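Search this site Search Go

Alvarado housing office updates bathroom storage guidance

Tenants in the Alvarado blocks have new guidance on keeping bathroom floors clear ahead of pipe checks in December. The notice went to 350 apartments. It covers basins, storage boxes, footwear and hand tools left on the floor – wrenches included.

Small parts are to go in an open basin and supplies in a lidded box.

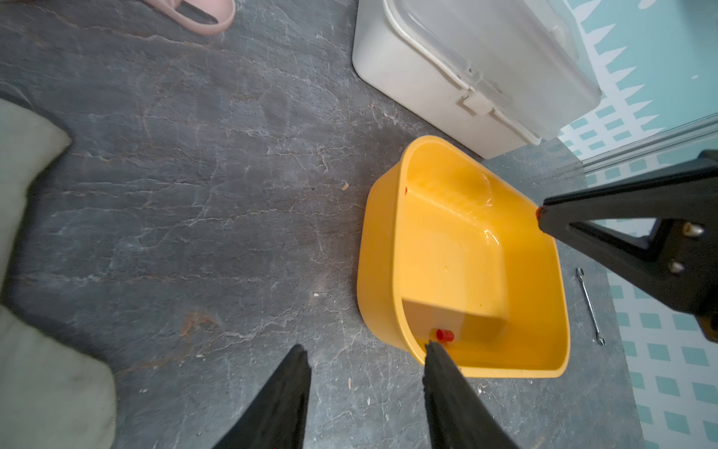 Azucena Carrillo wrote in reply that the notice gives no size for the basin, and that her bathroom has floor space for one container at most. Hermenegildo Olvera asked for the boxes to be allowed in hallways during the checks.

The office has set no size limit. Boxes may stand in hallways from 8 a.m. until the check is finished. Work starts in the 106 apartments on the Gukerard side.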